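Okura Cup Transfer Collection: Data Card

Release 3

Summary

The Okura Cup Transfer Collection is a set of recordings and written notes on one small tabletop activity: passing a ball from one drinking cup to another. The collection is kept by the Jilbridge Institute for Everyday Objects and was recorded at its Cunbridge site. It comprises 14 sessions. Each session is stored in its own folder, together with a plain text file listing the cups, the ball and the table covering in use.

The collection is offered for the study of small household vessels and the way they are held, tilted and brought together. Readers who only need the object lists may download the notes folder separately. The lists do not depend on the recordings.

The Activity

A transfer begins with the ball in one cup, called the source cup in the notes. The second cup, called the receiving cup, is brought near it above the table. The source cup is then tipped toward the receiving cup. A transfer is marked "complete" if the ball comes to rest in the receiving cup, "missed" if it lands on the covering or leaves the table, and "held" if it remains in the source cup when the attempt is ended.

Either cup may start with the ball. The source cup is identified in the notes for each attempt, and users should consult that entry in place of judging from a single still. The two cups are often close together both before and after a transfer, and the ball may be hidden by a rim.

In some stills the ball is in plain sight. It is green and sits in the mouth of a red cup, against the white lining, with a second red cup raised a little higher and farther back. 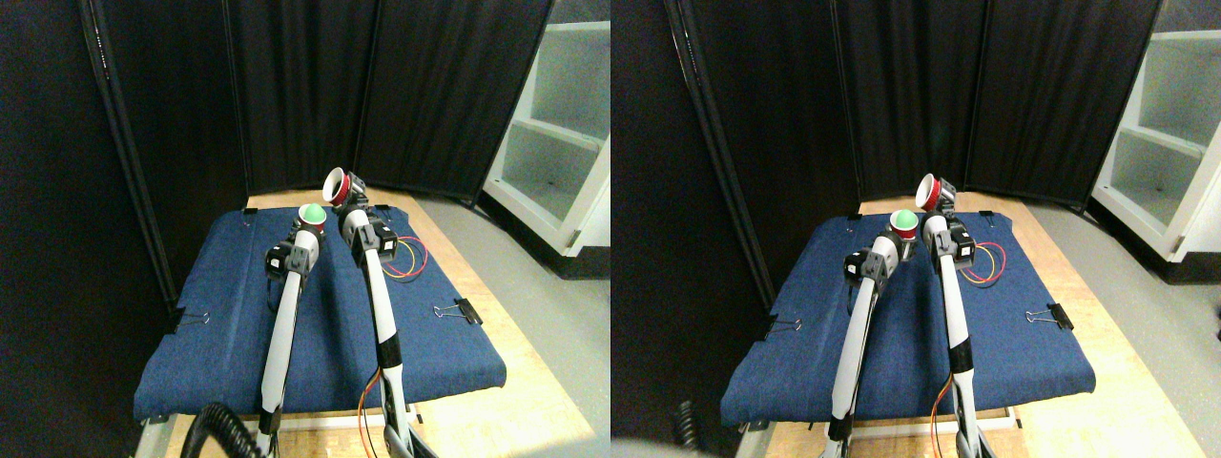
Objects

Cups. Two colors of cup appear in the pictures on this card, red and green. The red cups are white inside. The notes refer to cups by color only. Where both cups in a session are red, the notes call them "red A" and "red B," and the letters are reassigned at the start of each session. Red A in one folder should therefore not be assumed to be red A in another.

Ball. The ball used is recorded by color in the session file. Balls were not weighed, and no weights will be added in later releases.

Substitutions. Any change of cup or ball within a session is entered as a new line in the object list, with the number of the first attempt to which it applies. Earlier lines are left in place.

Table and Covering

The table has a light wooden top with a parquet-like pattern. A padded board covered in blue, denim-like cloth lies on the tabletop, and the transfers are carried out above it. Black binder clips hold the cloth at the sides. The wood remains uncovered beyond the edges of the board.

The covering is referred to in the notes as the "Duan board," after the internal name for the layout. The following practices applied to it:

– The cloth was smoothed and the clips were checked before the first attempt of a session.
– Loose threads and lint were removed by hand. No cleaning product was used during a session.
– If the cloth was found to have shifted, the session was paused and the entry "cover reset" was made.
– Cups were set aside while the cover was being reset.

Black curtain panels stand behind the table. The notes do not record the position of the panels, and users who need a constant background should inspect the recordings before choosing sessions.

Pairings

Sessions are grouped by the colors of the two cups. A pairing is written with the source cup first, so that "red to green" and "green to red" are separate entries. Pairings of one color are written once, followed by the letters of the cups. The folder name carries only the two colors, in alphabetical order, and gives no indication of which cup held the ball. 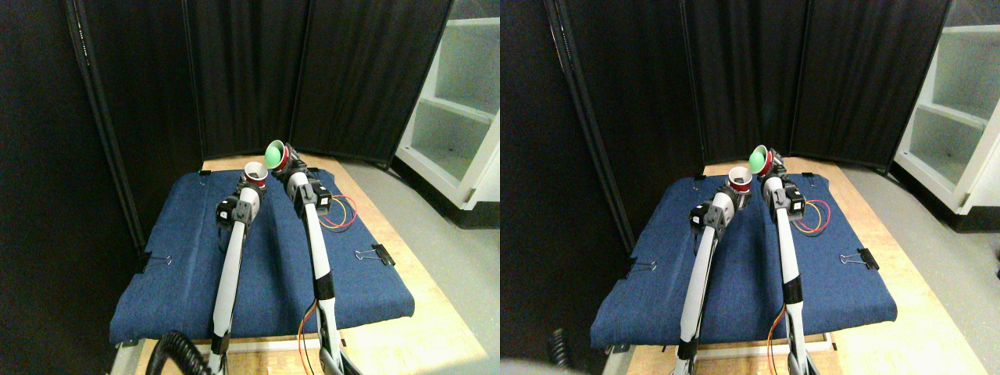 Red and green cups close together above the blue cover, with white open shelving at the right.

Contents of a Session Folder

recordings – the paired left and right views for the session, stored side by side.

objects.txt – the cups and ball in use, with any substitutions.

attempts.txt – one line per attempt, giving the attempt number, the source cup, the receiving cup and the outcome.

remarks.txt – free text. This file may be empty. It holds the "cover reset" entries and any comment considered useful at the time, such as a cup being turned to a different side or a ball being replaced.

Sessions were planned to last 15 minutes, excluding pauses. Pauses are included in the recordings and have not been trimmed.

Labeling

Outcomes were entered during the session and reviewed afterward against the recording. Where the two disagreed, the reviewed entry was kept and the original was moved to remarks.txt. Almost 17 percent of attempts were given a further review, for the most part those in which the ball touched the rim of the receiving cup before settling. A touch of the rim does not affect the outcome. Only the final resting place of the ball is considered.

Attempts in which a cup was dropped are labeled "void" and do not carry an outcome. They have been retained for completeness and may be excluded by filtering on that label.

Known Limitations

The collection covers a narrow range of objects. It includes no glassware, no cups with handles and no liquids. Results obtained with a ball should not be applied to the pouring of water or dry goods without further testing.

The blue covering is common to all sessions. It reduces rolling and softens the landing of a missed ball, and the resting positions of missed balls may differ on a bare tabletop.

Color names are approximate. No color chart was recorded, and the appearance of the cups may vary with lighting.

Changes in This Release

Release 3 corrects the order of cups in several lines of attempts.txt and replaces the term "dropped ball" with "missed" throughout. The earlier term had been confused with dropped cups. Folder names are unchanged. Users of earlier releases need only replace the text files.

Use and Citation

The collection may be used for teaching and research. Copies passed to others should include this data card and the complete text files. Please cite the material as "Okura Cup Transfer Collection, Release 3, Jilbridge Institute for Everyday Objects, Cunbridge."

Corrections may be sent to the collections desk at Cunbridge. Please give the folder name and attempt number in each case. Corrections received by the end of October will be considered for the next release.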